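Section 3: Planning and budgeting for your two-arm cell

Read this section before you order anything. It is tempting to start with the arms, and we understand completely (they are the fun part!), but most of the money that gets wasted on a first cell goes on the things bolted round them. Work through the steps in order and fill in the planning sheet at the back of the manual as you go.

The steps assume the Rukar bench cell with two arms on a shared front rail. If you are planning for the single-arm Zotstead version, skip steps 5 and 6.

3.1 Decide what the cell is for

1. Write down one job you want the cell to do in its first month. Keep it small and keep it physical: put a packet in a drawer, lift a plate out of a rack, hand a spoon from one arm to the other. "General handling" is no good here, as you can't price it.

2. List every object the job touches, then add the ones you would like to try afterwards. Household things are a brilliant choice for a first kit. They are cheap, they come in awkward shapes, and you can replace them from any high street. Our own kitchen set has a small drawer unit, a wine glass, a fork, a patterned plate and snack packets, with a basket on the side wall for the bulkier pieces.

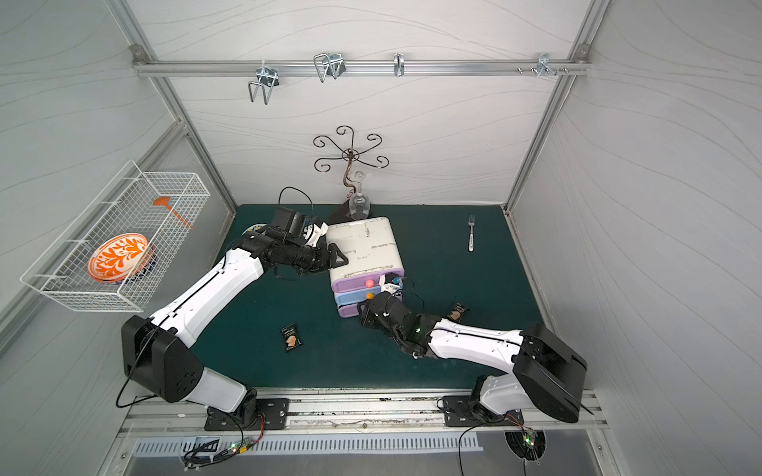 Fig. 3-1 Kitchen set laid out on the green table, both arms at the drawer unit.

Note: Buy spares of anything that can crack, crush or split. Packets wear out fastest of all. Put them down as a running cost on the sheet, alongside cleaning cloths and cable ties.

3. Mark each object on your list as "one arm" or "two arms". Opening a drawer while something else steadies the cabinet is a two-arm job, and so is a handover. If nothing on your list needs two, buy one arm now and the longer rail, and add the second arm next year. The rail is the same part either way.

3.2 Measure the space

4. Measure the bench, the doorway and the route between them. The enclosure ships flat, but the front rail does not come apart. It is 1851 mm long in its carton and it will not go round a tight stair. Please measure the stair!

5. Allow for both arms to work at the middle of the table at once. People often plan the reach of each arm on its own and forget that the elbows need room as well. Cut two strips of card to the link lengths given in Appendix B, pin them to a sheet of paper at the base positions and swing them about. It takes ten minutes and it's surprisingly good fun.

6. Use the walls. A hook rail across the back and a mesh basket on the left cost very little compared with a bigger table, and they give you reaching and hanging jobs that a flat surface can't. Order the rail with the frame so that the corner brackets arrive together.

Caution: Keep tall items such as stands and stemmed glasses on your collision list from the very first day. Enter their full height, including anything hung from them or stood beside them. 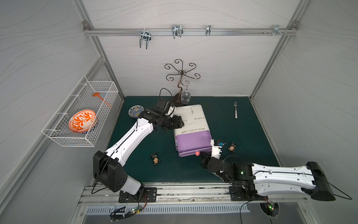 3.3 Work out the budget

7. Split the sheet into four parts: arms and grippers, frame and table, cameras and wiring, and objects. Fill them in from the bottom up. Starting with the objects sounds backwards, but the widest thing you want to grip decides the gripper, and the gripper has a big say in the arm.

8. Price the cameras as a group. You will want one fixed view of the whole table and one view from the wrist of each arm. If money is tight, keep the wrist views and choose a plainer model for the fixed one. Wrist cameras earn their place whenever a gripper goes in close and its own body blocks the fixed view.

9. Add cable. Then add more cable! Each arm needs power and data, each camera needs its own lead, and the leads have to follow the arm through its full movement without pulling. Our Sachdeva cable pack holds 19 leads in mixed lengths and covers a two-arm cell with a few to spare. If you make up your own, leave a loop at the wrist and another at the base.

10. Add fixings. The Zemmont fixing box has 138 pieces, including the base plate bolts, wall brackets and rail clips. Buy it once and keep it near the cell. Hunting for one odd bolt can lose you an afternoon.

11. Set aside 40 hours of somebody's time for assembly, wiring and first movements, and cost those hours properly. This line is missing from most of the sheets we are sent. Somebody has to do the work, and they should be allowed to get on with it. 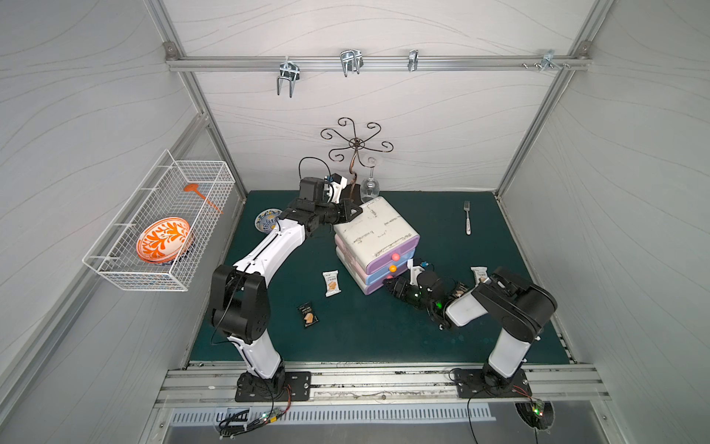 Fig. 3-2 Table with drawer unit, glass rack and packets. The wall basket and hook rail leave the centre clear for the arms.

Note: The small circuit boards below the rail need air and they need to be reachable. Don't plan a shelf or a storage box hard up against the front vent.

3.4 Check the gripper against your objects

12. Go back to the list from step 2 and find the thinnest, the softest and the shiniest item. Those three will tell you more about your gripper choice than the heaviest one will. A glossy wrapper creases as the fingers close and throws light back at the wrist camera, and a fork lies so flat that the fingertips may meet the table before they meet the metal.

13. If you can, borrow a gripper before you buy. Ask the supplier for a loan week and send them your own objects. Try each one by hand first, holding the gripper and closing it slowly, and watch the wrist camera picture while you do it. You are looking for two things: whether the object stays put between the fingers, and whether you can still see where it is meant to go next.
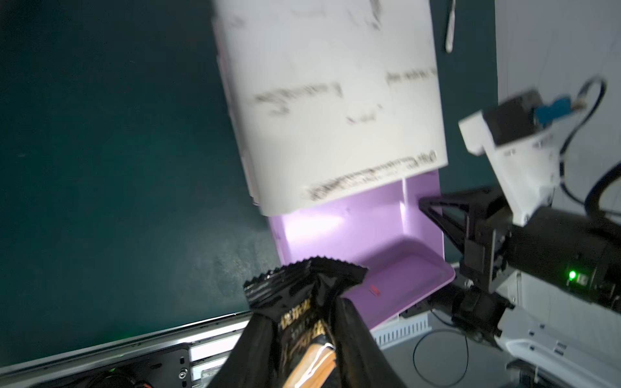 14. Write the result beside each object on the sheet: "holds", "slips" or "can't see". Anything marked "can't see" is a camera angle question, so look at the bracket options in Appendix C before you pay for a different gripper.

15. Order softer finger pads if more than one item slips. They are sold in pairs, so a two-arm cell needs two packs.

3.5 Before you place the order

16. Check that the frame, rail and base plates all come from the same parts list. The bolt spacing changed in March and old plates do not fit the new rail.

17. Keep a copy of the finished sheet with the cell. You will want it again when you get to Section 4, where the frame goes together.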